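Give the Play Kitchen a Proper Table

I have spent nine years helping parents and childcare centres set up play corners, and the item people spend the least thought on is the table. They buy the cupboard with the pretend sink, they buy a tub of food, and then they put the tub on the floor and wonder why the game lasts four minutes.

My view is that the table matters more than the cupboard. Children don't cook facing a wall for very long. They want to lay things out, see them all at once and move them about. A plain surface at the right height does that, and it costs a good deal less than the $300 unit most families look at first.

The second mistake is insisting that everything match. I hear it often: if the fruit is wooden then the sauce should be wooden too, and it should all be the same scale and the same colours. I don't agree.
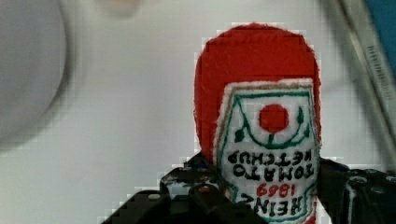 My colleague Geetha Acharya takes the stricter line. She thinks brand names have no business in a toy box, and I can see the point. But a three-year-old already knows the fridge at home, and the game is mostly a copy of home. A familiar label gives a child something to ask for by name. Soft toys also survive being dropped and squeezed, and they make no noise on floorboards, which the neighbours downstairs will appreciate.

Scale matters even less. I have watched children serve a strawberry on a plate big enough for a roast and find nothing odd in it. What they do need is a few pieces that stand for the steps in a meal. Something to rinse in, something to heat with, something to eat from and something to drink from will cover most of it.

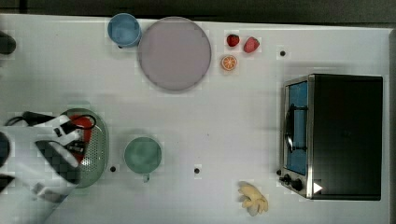

Toaster oven, strainer, plate, cup and a little fruit on a white table.

Timo Brandes, who runs a toy library near me, used to lend out food sets of 63 pieces. They came back incomplete and the parents were embarrassed. He now lends small bags and swaps the contents each July. Borrowing has gone up, and he spends less time on his knees looking for peas.

So my advice is to buy the table first, keep the rest small, and leave the colours alone.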